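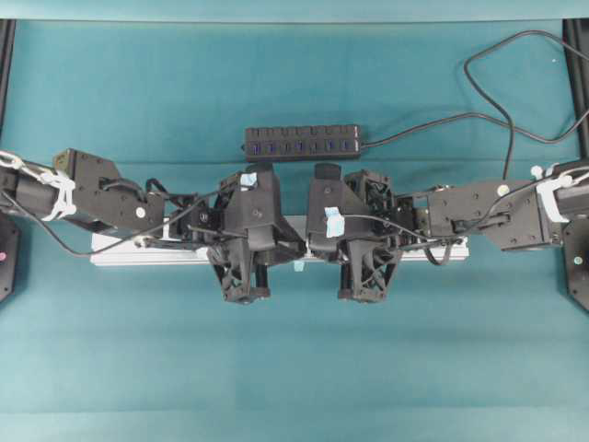
Teal cloth over the work surface, carried up the back panel. Faint fold lines are visible across it.

The Iltden workshop buys its cloth from Ernel in one width and one colour. The bench technician who looks after the covers there has been in the post since November, and agreed to talk about how a surface is dressed and kept usable. We spoke across a bench.

The first subject was creases. Cloth arrives folded, and the folds stay in it for weeks if it is laid straight from the packet. "I press it once on the reverse, then hang it overnight," the technician said. "You still get faint lines. Faint is fine. A raised fold is a fault, because small parts roll up against it and stop."

The teal was chosen after a trial of 2 colours, the other being a mid grey. Black and white items both stand out against teal, and most of what is handled at Iltden is one or the other. "On the grey you lost the shadows. People put a black bracket down and went looking for it."

Each piece is cut long enough to cover the work surface and turn up over the panel behind. The technician prefers this to a separate backing piece. "A join at the back collects screws. Run it up in one piece and they stay where you can see them. Cut it 164 cm long and trim later. Short is no use to anyone."

Cable ties came up next. Tails are trimmed flush before anything goes near the cloth, as a cut end will pull a thread. White ties are used on black parts so that a missing one shows at a glance. Lengths of extrusion are wiped and the sawn ends deburred. "Most of the snags I mend are from sawn ends. It isn't the weight, it's the edge."

Covers are logged by hours of use and withdrawn at 4000. The last one withdrawn, from the Samonte bench, had reached only 1611 before a solvent spill finished it. Solvents are now kept on the side trolley.

Asked about washing, the technician was brief. "Cool, no softener. Softener leaves a film and tape won't hold." And between washes? "Lint roller, front to back. Then leave it alone."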